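Household chore automation

Household chore automation is the use of machines to carry out domestic tasks such as cleaning, laundry, dishwashing and the preparation of drinks. The field is divided between appliances, which perform one fixed task inside a closed housing, and general-purpose manipulators, which are meant to use ordinary household objects in place. Appliances have been in wide use for decades. As of October 2021, no general-purpose manipulator was sold for unsupervised work in private homes.

Two-handed tasks

Many chores require one hand to hold an object while the other acts on it. Wiping a kettle is a common test case. The body is curved and reflective, which degrades readings from most depth sensors, and the cloth changes shape under pressure. The holding hand must resist the force of the wiping hand without letting the kettle turn. A power cord adds a further constraint, as it can catch on nearby objects when the kettle is lifted.
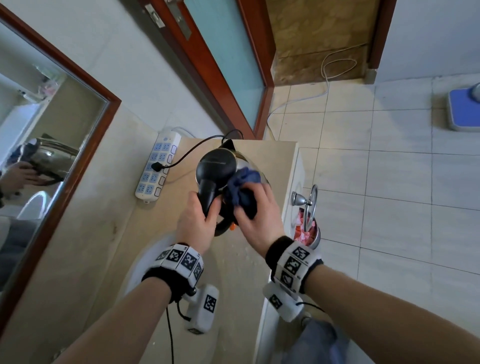
Wiping the body of a stainless steel electric kettle with a cloth. Marker bands are worn on both wrists.

Cloth handling remains less reliable than the handling of rigid parts. A controller can plan a path over a known surface, but it has to estimate how much of the cloth is in contact with that surface and whether a fold has slipped out from under the fingers. Deciding when the surface is clean is a separate problem and is often left out of published tests.

Learning from human demonstration

Most current work trains controllers on recordings of people. Wrist-worn markers give the position and angle of each hand, and a head-mounted camera supplies the view of the objects. The Huvano collection, released on Friday, October 1, 2021, contains 4,000 demonstrations, of which 2,000 involve kitchen or bathroom counters. The Cullthorpe benchmark uses a subset of these and scores each attempt by stage, so that a machine that grasps an object but fails to use it receives partial credit.

Wrist markers do not record grip force. Emitby, a supplier of tactile gloves, has proposed a combined format, but gloves alter the way people handle wet or thin objects.

Filling and pouring

Filling a kettle at a basin combines several steps that are simple when taken alone. The lid must be open, the opening must be brought to the spout, and the faucet must be operated with the free hand. In a shallow basin the kettle is usually tilted to fit. Its weight rises as it fills, so the holding arm must correct its grip throughout. Clear water is difficult to detect by camera, and the fill level is hidden by a metal body; weight measured at the wrist is the usual substitute. 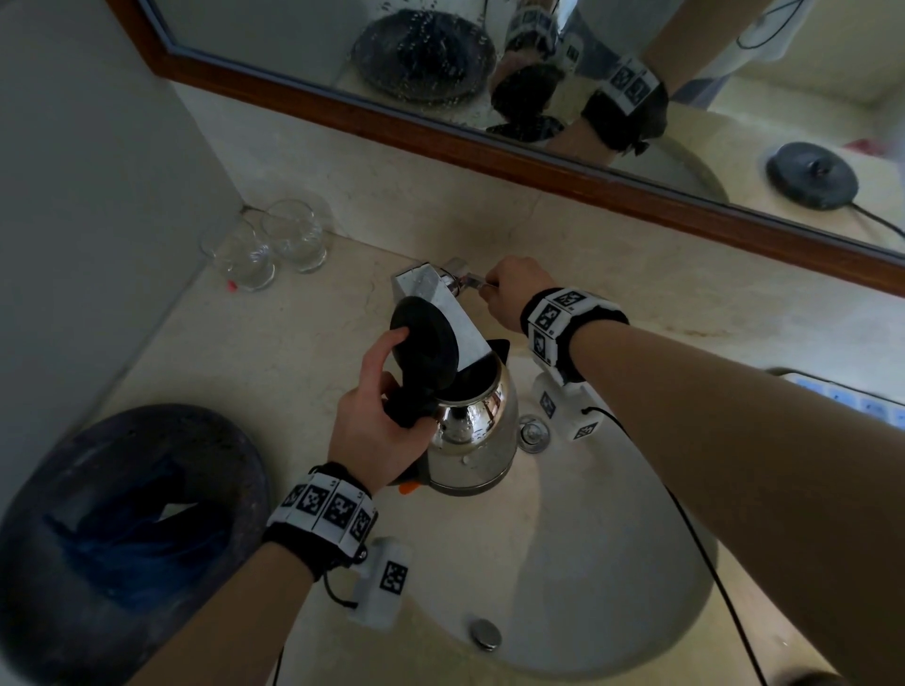
Current limits

In the McKinnon trials, a two-armed machine completed the filling task in a laboratory mock-up but did not do so consistently when the faucet was replaced with one of another type. Variation between homes is regarded as the main obstacle. Faucet levers, lids and handles differ in shape and direction of travel, and counters are seldom laid out alike.

Electrical safety is a second limit. Machines working near water and outlets require sealed joints and a means of stopping without dropping the load. A revised McKinnon protocol covering both conditions was scheduled for November.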